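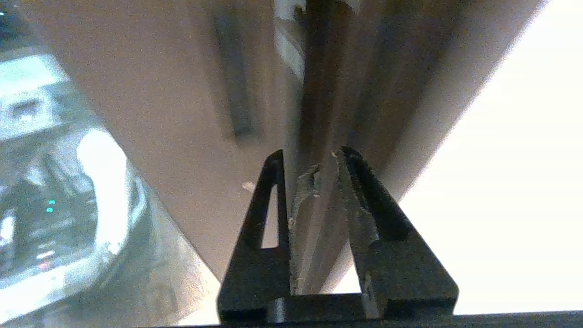 A thin stick between the fingers of the gripper at the Lutbridge workshop, seen from the wrist camera.

"It did not drop the stick. I want to say this first, because people always ask if it dropped something," says Drita Kolev. "The stick was held. The problem was that the robot did not know it was held."

Kolev is responsible for the test cell at Parnon, a small company in Lutbridge that prepares robot arms for sorting and handling work. In March one of its arms closed on a thin stick, decided that its gripper was empty, and moved off at full travel speed toward the next pick. The end of the stick struck the arm of a technician, Anas Farah, who was reaching over the low side of the cell to take away a tray. He had a scratch and a bruise above the wrist. He went back to work the same afternoon, but the cell stayed closed for 7 days.

I met them both in the workshop, at a table which they also use for lunch. Farah had brought the printed log with him, and he put his finger on the line before I asked.

"Cycle 417," he said. "You see, it writes 'no object'. After this the program takes the branch for an empty gripper, and the empty gripper is allowed to go fast. With an object it must go slow. So one wrong word in the log, and the speed is different."

The explanation they found is simple enough. The control program judged a grasp by how far the fingers were still open after closing. If the gap was smaller than a fixed value, the program reported that nothing was there. The value had been chosen months before, when the cell handled only plastic tubes, and a tube is much thicker than a stick. When the work changed to garden stakes and other thin pieces for a customer, Zupan, the value stayed as it was.

"I changed the recipe for the force and I changed the recipe for the position," Kolev said. "The threshold was in another file. I did not open this file. It is my mistake and I wrote it in the report with my name."

Most of the sticks passed without trouble, and this made the fault harder to see. The thicker ones were recognized. The thin ones were sometimes reported as empty, and the arm carried them away quickly and let them fall where the next pick began. The operators found sticks on the floor of the cell and believed that the grip was too weak. They increased the force 2 times. It made no difference to the measurement that mattered.

Could the wrist camera have helped? Farah thinks so. "The camera was recording all the time. In the picture you can see a stick between the fingers, very clear, any child will tell you. But the camera was only for finding the piece before the grasp. After the grasp, no program was looking at it."

He is more strict about his own part than I expected. The cell had a light curtain on the front, but on the tray side there was only a low panel, and the rule was to stop the arm before reaching over. He had stopped following the rule. Stopping and restarting took up to a minute, and he had many trays to move.

"Drita says the threshold, I say the panel," he told me. "If the arm is slow, I get nothing. If I press the stop, I also get nothing. We argued about which one to write first."

The report puts them side by side. The tray side now has a closed door with a switch, bought from a supplier in Konville. The fast speed for an empty gripper has been removed completely until a second check is ready, one that will compare the camera picture with the finger gap. Kolev does not want to promise a date for it.

"The slow speed costs us pieces every hour, and Zupan is asking about this," she said. "I told them they can come on Sunday, when we are not in production, and I will show them the log."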